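Budgeting for hand-held grippers, second round

August 11, 2021

I said in July that I would write up the equipment plan once the numbers had settled. They have mostly settled. This covers the hand-held side only. The arms are on a separate budget line and I am not going to touch that until the Golo lease has been renewed.

The short version is that we are buying 3 more hand-held grippers, complete with marker cubes, and a box of spare finger pads. The longer version follows, mainly so that I can find it again next year.

What we costed

Unit price was the easy part. Brinel quoted for the body, fingers and cable as one item. Siddiqui quoted for the same parts separately and came out lower by 98 pounds per unit, before postage. After postage and the extra hour of assembly per unit the gap was small enough to ignore. We went with Brinel on lead time.

The finger pads are a different matter. They are a consumable and should be budgeted as one. Last year I put them under hardware, which meant that every reorder needed a signature from Sajib Munasinghe, and he was away for a good part of the spring. They now sit under general supplies with a ceiling of 207 pounds a quarter. Firnness sells a pad that fits our mount with a small change to the screw length. I have ordered one set to try and will not order more until it has been in use for a month.

Marker cubes we print and glue ourselves. Cost per cube is trivial. The time is not, as each one has to be measured after gluing and entered in the calibration sheet. Allow half a morning for a batch.

Space and people

I left this out of the first plan and had to add it back. Two people with a gripper each need more clear floor than the drawing suggests, mainly on account of the cables. We work in the main office, with desks and chairs in use and people moving through, and that suits the data we want. It does mean that the tables cannot all be counted as work surface. For planning I now assume one table per pair of grippers and treat anything beyond that as a bonus.
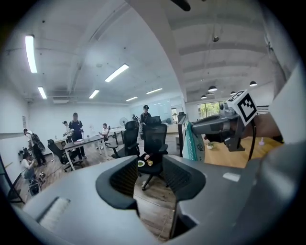 Things I would put in the budget earlier

Cables. Buy them longer than you think, and buy right-angle ends for the body side. A straight plug takes the strain each time the wrist turns, and the socket is soldered to a board that costs far more than the cable.

Storage. Data grows faster than the gripper count. Our drives were at capacity before the second pair of grippers had been unpacked. I have set the order at one drive per gripper, plus one for the backup shelf.

Props. Cloth items, plates, cups, small boxes. I had 100 pounds down for the year and it was spent by the end of July. I have doubled it.

Charging and benches come out of the building budget, so they are not in my sheet.

Still open

Whether to pay for the Brinel service plan. It covers the body but not the fingers, and the fingers are what we wear out. I have asked them for a price on a plan that includes both. If it arrives before the order goes in I will add it at the bottom of this post.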